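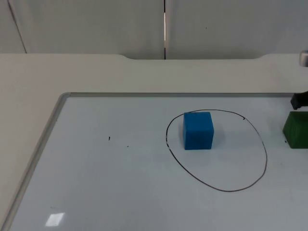

Ticket 974: la pizarra no se borra bien
Producto: pizarra blanca con marco de aluminio, línea Trustau
Abierto por: Szymon Kubiak
Fecha: 6 de marzo de 2024
Estado: resuelto (con un pendiente)

Mensaje inicial

¡Hola! Os escribo por la pizarra que os compramos en enero, la grande del marco gris plateado. La usamos tumbada encima de la mesa, para un juego con cubos de espuma: se dibuja un óvalo con rotulador negro, se pone el cubo azul dentro y se va cambiando el dibujo en cada ronda. Vamos, que se pinta y se borra muchísimo. Y ahí está el problema: al pasar el borrador me queda una sombra gris con la forma del óvalo anterior, y encima el rotulador nuevo me sale a trompicones, con cortes y algún pegote. Ya he probado con un paño seco (nada) y con otro borrador (peor, lo extiende todo). ¿Es la pizarra, es el rotulador o soy yo?

Respuesta de soporte Mendton

Hola, Szymon, gracias por contarlo con tanto detalle. Antes de pensar en un cambio, ¿puedes decirnos qué rotulador usas y con qué has limpiado la superficie hasta ahora? Mira también si queda algún resto del plástico protector en las esquinas del marco, que a veces se queda pegado y ni se nota.

Szymon

Rotulador Robles de punta fina, del paquete de 10. El plástico lo quité entero el primer día, he repasado las esquinas con la uña y no hay nada. De limpieza... pues confieso que un par de veces le di con el limpiamuebles Pudovard que tenemos para las mesas. Huele de maravilla, eso sí.

Respuesta de soporte Mendton

Creemos que va por ahí: los limpiamuebles suelen dejar una película de cera y la tinta se agarra a ella. Prueba esto: alcohol isopropílico en un paño de microfibra, pasada suave, luego agua tibia y secar bien. Espera 10 minutos antes de pintar. Si la sombra sigue, repite. Y guarda los rotuladores en horizontal, por favor.

Szymon

¡Pues era eso! Han hecho falta 4 pasadas y el paño ha salido con un color que prefiero no describir, pero la sombra ya no está. Lo que sigue igual es el trazo, un poco irregular. He abierto otro rotulador del mismo paquete y mejora, aunque al cerrar las curvas todavía me falla. Mañana pruebo con uno de punta gorda y os digo. El Pudovard se queda para los muebles, prometido.

Nota interna: no procede cambio. Dejar abierto el seguimiento del rotulador hasta que conteste el cliente.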